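Keeping a Light-Colored Keyboard Clean

I resisted pale keyboards for years, and then last August my old black one gave up and I fell for a mint green board with cream letters, which anybody with coffee in one hand and toast in the other will recognize as a risky choice. I love it! But dark keys hide a multitude of sins and cream ones hide nothing at all, so I've had to get a bit more organized about cleaning, and a few of you have asked me to write it all down.

Start by unplugging it (or switching it off, if yours is wireless) and tipping it upside down over the sink or an old newspaper. Give the back a few gentle pats. You'll be amazed and slightly ashamed. Then take a soft, dry paintbrush and work along the rows, always in the same direction so you're pushing the crumbs out and not just visiting them. I bought mine at the hardware store in Flemstead for 2 dollars and it has outlasted every special keyboard brush I ever owned.

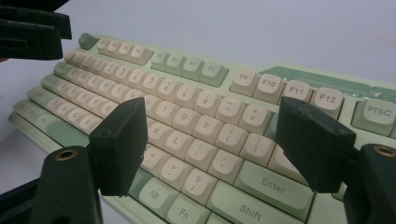
For the tops of the keys, a microfiber cloth barely dampened with water and one drop of dish soap does nearly everything. Wring it out, then wring it out again. The keys that get grubby first are the ones your fingers rest on, and for me that's the home row and the left Shift, which I apparently lean on like a fence post. Go around the sides of the caps too – a cotton swab is just right for that.

If your board came with a clear film over the shiny parts, do peel it off eventually. I know it's tempting to leave it on, but dust creeps in under the edges and then you're cleaning two things.

Once or twice a year I pull the caps off with a wire puller and soak them in lukewarm soapy water for 40 minutes. Take a picture of the layout first, please, even if you think you know where everything goes. Rinse them in a colander, spread them on a towel and leave them overnight, because water likes to hide in the stems.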